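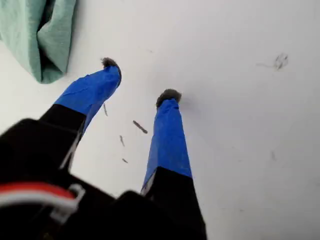 The gripper: two months in, and a few things I no longer believe
Wednesday, June 22, 2022

I said in my last post that I would stop buying parts until I had something to show for the ones I already owned. I've mostly kept to that. So this is a progress report with very little progress in it, and a certain amount of complaining about other people's progress reports.

For anyone new: I'm building a small arm with a two-finger gripper that is supposed to clean a whiteboard. That's the whole ambition. The arm is one of the older Nirach kits, bought secondhand with a joint that clicked, and I do the work in the shared shop on Ellery Street, where I pay for a shelf and a share of a bench. I picked wiping because everyone told me it was easy. Picking things up is hard, they said, folding is very hard, but wiping is just moving back and forth. I would like those people to come by some evening.

What a wipe has to do

If you watch demo videos (I have watched too many) the arm comes down, makes four or five nice sweeps, and lifts away. The music plays. What you almost never get is a good look at the board afterward, from close up, under a lamp. I started pausing the videos on the last second and it's surprising how often they end before the arm is out of the way.

A wipe is a contact job. The tool has to be on the surface with enough push to move the dirt and little enough push that the arm doesn't stall or skate. My arm has no force sensing worth the name. It knows where it thinks its joints are, and it can tell me the motor current, and from these two numbers I am supposed to guess how hard it's leaning on something. On a good day the guess is fine. Then the shop warms up in the afternoon, the grease in the shoulder loosens, and the same command gives me a different lean. I had a table of current against pressure that I made with a kitchen scale. I was proud of that table. It was good for one evening.

And the dirt doesn't go away when you wipe it. It goes somewhere else. Dried marker comes off as dust and crumbs, and the little shavings and slivers from everything else in the shop end up on any flat white thing you leave out. A soft tip pushes some of it ahead and rides over the rest. You can go over a smudge and leave a thinner, longer smudge. I score a run by looking at the surface myself, and I've learned to be strict about it, because at ten at night I'm very ready to call gray white.

The fingers

The fingers are where most of my time has gone. They're black, long and parallel, and the stock ones are slick. Anything smooth slides right out of them. The kit's answer is a set of molded rubber covers from Mevura, which cost more than I paid for the wrist. I went with tape.

Blue tape, wound around the upper part of each finger, with a fuzzy pad at the very end. I've had three people at the shop tell me it looks like a craft project, and fair enough. The winding on the left finger is wrinkled, and I know it's wrinkled. I did that one first. The right one went on smoother, with just a few creases up near the top, and by then I couldn't be bothered to redo the other.

Does the wrinkling matter? I went looking for an answer and found a lot of confident forum posts and one person with data. The person with data said creases gave him more grip on cloth and less on hard plastic. He'd tested one roll of tape. I've seen him quoted since as if he'd settled it.

The pads were supposed to solve two problems at once, which should have warned me. First, bare tips scratch. I have a sheet of practice board with a set of fine arcs in it from the week before I had pads. Second, I hoped the fuzz would let the tips dab at small marks that the cloth goes over and misses. The scratching is better. The dabbing, I'm not convinced. The pads aren't quite the same size, the right one being a bit bigger and rounder, so when the gripper comes down straight one finger arrives before the other. I can correct for that in software, and I have, and I resent it. It's a line of code whose comment reads "pad fat" and in a year I will have no idea what it means.

They also collect. A fuzzy tip that picks up dust is a fuzzy tip that will put dust back down at the next spot. I've started cleaning the pads between runs, which means I have a cleaning robot and I clean it.

About the numbers people post

Vaughan Gilchrist, who has the bench across from mine and builds much nicer things than I do, sent me a write-up last week for a wiping project called Plovisau. He meant it kindly. It's a good-looking page, and it says the thing reached 80 percent success after 3,000 practice runs.

I read it twice and couldn't find out what success meant. Percent of runs where the arm finished the motion? Percent of the mark removed? Removed according to a camera, with what cutoff, in what light? Were the runs on one board, with one brand of marker, the same mark in the same place? If you draw the same squiggle every time, you can get a lovely score by teaching the arm where the squiggle lives.

Vaughan's view is that I'm sour because my own number would be bad. That's partly right. My number would be terrible. But I can say what it is a number of. I make a mark wherever I feel like, with whatever pen is in the cup, I let it sit, and the arm gets two tries. Then I look at it from close up and from the side, where the light catches the residue. If I can tell where the mark was, it's a fail. Under those rules I mostly fail, and the passes are nearly all fresh marks close to the base, where the arm is stiffest.

He asked why not loosen the rules until I have something that works, then tighten them again. I have never seen anybody tighten them again.

Picking up the cloth

The plan was always for the gripper to fetch its own cloth. I now think this was vanity. A person bolting a pad to the end of the arm would be wiping by the first weekend, and would have no gripper to write blog posts about.

A cloth lying flat is nearly impossible for two straight fingers. You need a fold or a bump to close on. If it's bunched up there's plenty to grab, but you don't know how much you've grabbed or which way it will hang, and a cloth held by a corner wipes about as well as a flag. What sort of works is a folded cloth with the thick side toward the fingers, approached low, closing slowly. I put the fold there by hand. So when I say the arm picks up the cloth, understand that I've done the hard half before it wakes up. I'd like to see that sort of sentence in more write-ups.

Wet cloths I've given up on for now. They drag, they drip toward the wiring, and the tape adhesive doesn't care for it.

Wiring, briefly

Someone asked in the comments on the November post whether I'd tidied the cables. Some. The white wire has a loop in it, to give it slack when the gripper turns. The red one runs alongside. I used to have them tied down tight, very neat, and the neatness pulled a connector loose on a full rotation. The slack looks worse and has given me no trouble so far. I'm aware that "no trouble so far" is exactly the kind of evidence I've been rude about for the last several paragraphs.

Should this be a learned thing?

The other thing I get asked is why I'm not training it. Record myself driving the arm through a pile of wipes, feed that to a model, let it work out the pressure business on its own. Plenty of hobbyists are doing this now and some of the results are good. I might try it. I've got a controller that could be made to drive the arm, with some lag.

My doubt is a dull one. If I can't feel how hard the tip is pressing when I drive it, my demonstrations will be full of me guessing, and the model will learn to guess like me. It'll have my habits too: I start in the upper left, I go over the middle too many times and I neglect the right side. I found that out by looking at my practice board after a week of manual driving. I'd sooner put a cheap pressure sensor behind each pad first and see if the numbers mean anything. If they drift the way the motor current does, at least I'll know before I've spent a month of evenings recording.

Parts for that would be two thin film sensors and a small amplifier board, so yes, I'm about to break the rule from the top of this post.

Next

Trim the right pad to match the left. Rewind the left finger, maybe. Fix the height of the practice board so it stops shifting when someone leans on the bench. Move the lamp so I'm judging every run in the same light, which I should have done in the first week, and which makes all my early scores worthless. I've kept them in the notebook with a line through them.

If you've put film sensors behind something soft and logged them for longer than one evening, I'd like to see the log. The plain file will do, with the bad stretches left in.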